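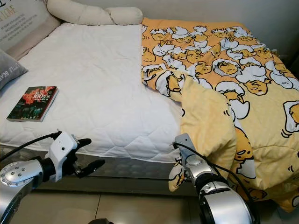 Omby Workshop Reports Progress on Two-Arm Bed-Making Build

2023-09-01

The Omby shared workshop has confirmed that its two-arm bed-making project has moved from bench testing to work on a full bed. The change follows a review of the build in July, at which members agreed that further trials with folded towels would add little to what had already been learned.

The project is being carried out under the name Liluvano. Its stated purpose is to produce a pair of arms that can draw a comforter over a mattress, straighten its edge, and leave the bed in a condition that a household would accept. The build is intended for ordinary bedrooms, and the members have therefore declined to clear the bed of everyday items before each session. Pillows stay in place, and a paperback left on the mattress protector is treated as part of the task.

According to the workshop's progress note, the comforter remains the most difficult item. A pillow keeps much of its shape when it is moved. A comforter does not, and the point at which it is gripped may have little to do with where its far corner ends up. The present method assigns one arm to the fabric while the other is held open near the front edge of the mattress, ready to take a second grip if one is called for. Both arms are operated by hand control at this stage. No part of the sequence runs on its own, and the note gives no date by which it will.

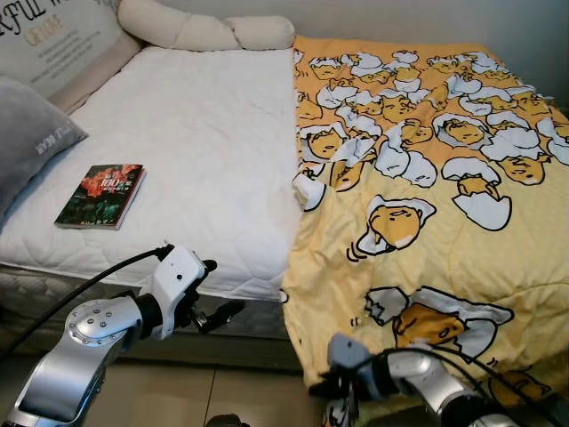
Members have recorded 135 sessions since the move to the full bed. Each session is limited to 10 minutes, after which the arms are returned to their starting position and the bedding is laid out again. The limit was set for the comfort of the operators, who reported that their attention fell off during longer periods, and it will be kept through the autumn.

The workshop has also changed the way in which it records a result. Earlier sessions were marked only as complete or incomplete. The current sheet asks for the position of the comforter's left border, the amount of fabric hanging over the front edge, and whether any other item on the bed was moved. The last of these was added at the request of members from the Allen workshop, who are building a similar pair of arms and wish to compare results on the same terms. The two groups will exchange sheets monthly.

Funding for the current phase comes from member dues and from the workshop's parts account. Spending on cables, fasteners, and finger coverings since July stands at $459. The arms themselves were acquired before the project began and are not included in that amount. Members who have spare cable of a suitable length are asked to leave it on the marked shelf near the entrance.

Attention has now turned to the gripper fingers. Their black covering is subject to wear, and the tips have become ragged in places. The progress note states that a worn tip is more likely to drag on a sheet, and that it may also hold thin fabric better than a new one, so that results obtained with old and new coverings should not be placed in the same column. A schedule for replacement has been proposed at roughly 35 sessions per set. It will be put to members at the next open evening, together with two alternative covering materials.
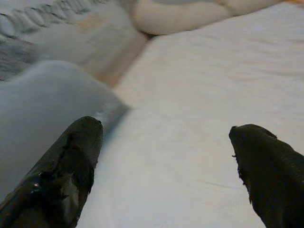
Melnyk wrote in response to the note that the replacement interval should be set by hours in contact with fabric, and that a count of sessions would treat a long pull on a comforter and a short touch on a pillow as equal wear. The same letter asked that used coverings be kept in labeled bags, so that both workshops could examine them side by side. The workshop has accepted the second request. The first remains under discussion, as the present control software does not record contact time.

Several items are planned for the coming months. The members will repeat the full series with the comforter starting from the opposite side of the bed, and will then try a plain blanket of lighter weight. Work on placing pillows will be taken up after that. The fitted sheet, which was part of the original proposal, has been set aside until the comforter series is finished.

Sessions may be observed by any member of the Omby or Allen workshops. Observers are asked to remain behind the operator and to keep bags and coats away from the cables. Those who wish to operate the arms must first complete the standard safety briefing, including practice with the stop control. Copies of the progress note and blank result sheets are available at the front desk.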